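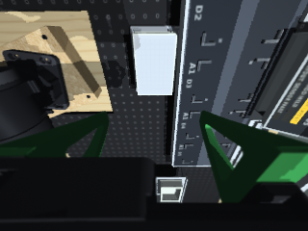
Cutting sapphire for colour: a talk with Rajeshwari Annamalai

Jun 13, 2024

Rajeshwari Annamalai has been faceting Australian sapphire for most of her working life, first at the bench for other people and then under her own workshop name, Rerka. She sells a small number of finished stones each year, mostly to jewellers, and takes in recutting work for the rest of her income. We spoke at the workshop on a wet morning, and she kept sorting a parcel of rough while she talked.

The parcel was from a claim she calls Bangera, after the family property it sits on. Most of it was dark blue, some was green, and there were a few parti-coloured pieces she had put to one side in a saucer.

"The blues are the hard ones to sell," she said. "People have seen Ceylon stones in a shop window and they expect that. Ours have more iron in them. If you cut one the way you would cut a pale stone you get something that looks black on a finger."

Her answer is mostly to do with orientation. Sapphire shows a different colour depending on the direction you look through the crystal, and in the dark basaltic material the difference can be large. Down the long axis it is usually the cleaner blue. Across it there is often green, and sometimes the green direction is the lighter one.

"So you have to decide what you want," she said. "The textbook says put the table square to the c-axis and take the blue. I do that if the rough is open enough. If it's very dark, I'd sooner tilt it, let a bit of teal in and have a stone that's alive. Some buyers won't have a bar of it. Others come to me for that colour and nothing else."

She showed me a cushion from the same claim, cut the year before, that sat between blue and green under the desk lamp and went bluer when she took it to the window. She had kept the pavilion shallow, though she said there was not much room to play with.

"You can't go under the critical angle or you'll have a window in the middle and see straight through to the setting. I see that all the time in recuts. A commercial cutter is paid by weight, so he leaves a fat belly on it, or he goes flat across the bottom because the rough was flat. Either way the light goes somewhere else."

Recutting makes up a fair share of what comes through the door. The conversation with the customer is often about weight. One client last December brought in an oval of just over 4 carats and did not want to lose any of it. Annamalai told him it would finish smaller, and he took it away. He came back a month later and asked her to go ahead.

"He was happy enough in the end," she said. "I tell people the number before I start and I write it on the docket. If they're buying weight they should leave it alone." 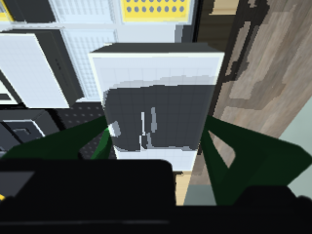
Heat, and saying so

Most sapphire on the market has been heated, and she has no objection to it as long as it is disclosed. She sends some of her own rough out for heating, though she has gone off doing it with the parti stones.

"With the blues you might get rid of some silk and open the stone up. With a parti you can lose the very thing you bought it for. I had 184 pieces in one lot and we did a test batch, and the yellow in the good ones didn't look any better to me. I stopped there and cut the rest as they were."

Her invoices have a line for treatment and it is always filled in. Where she has bought rough from someone else and does not know its history, she writes that she does not know. For larger stones she will pay for a laboratory report if the buyer asks for one, and adds the cost to the price.

She is less relaxed about origin. The word "Australian" now helps to sell a teal stone, and she has been offered parcels with a story attached and no paperwork.

"Somebody wanted me to take a lot he said was from the Telora diggings. I've cut plenty of Telora. It might have been, but there were a few in there I didn't like the look of, and he couldn't tell me who dug them. I left it."

Parti stones

The saucer of parti-coloured rough was what she most wanted to talk about. There were yellow and green pieces, one with a blue tip, and one with a straight band across the middle that she turned over several times under the light.

"If you put the colour line across the table you get two halves, and it looks neat. If you run it down the stone it mixes when you look in the top, and you get a sort of olive all over. Both are all right, but you want to have chosen it."

For clearly banded material she likes a step cut or a long hexagon, which leaves the zones where they are. Brilliant cuts break the colour up into flashes. She will sometimes do that on purpose with a weak band, or when there is an inclusion near the girdle that the extra facets will help to hide.

She polishes the table last, and will stop and start again on another angle if she is not satisfied. A stone of 2 carats can take her a full day.

Selling them

Most of her finished stones go to a jeweller, Drornia, which takes first pick, and the remainder are sold by appointment. She does not post overseas any more after a parcel went missing for 80 days – it did arrive, opened and resealed, with the stone still in it.

Asked what a first-time buyer should look for, she said to take the stone out from under the shop lights.

"Look at it in the shade, in ordinary daylight, at arm's length. Rock it a bit. If you still like it, look at it again at night under the lights you've got at home, if they'll let you. A dark stone can be lovely at noon and gone by dinner."

The blue-tipped piece from the saucer will be next on the dop. She thinks it will make a long hexagon, with the blue kept down at one end, but she wants to grind a small window in the side first and have a look.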